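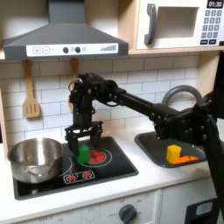

Podcast listeners had been asking for the change since the spring, according to a comment posted under the announcement, which called the old results page "a list of links with no dates on it." Search provider Vorano has now added an episode panel to its results for podcasts and radio series.

A search for a show's title brings up its 2 newest episodes, with running times and a play button. The panel is available in 13 countries and in the desktop and mobile versions of the site. Listings are supplied by two directories, Wurnen and Jalden.

Publishers do not need to apply. Shows with a valid feed are included automatically — corrections may be submitted through the publisher dashboard. Vorano expects to add live radio schedules in October.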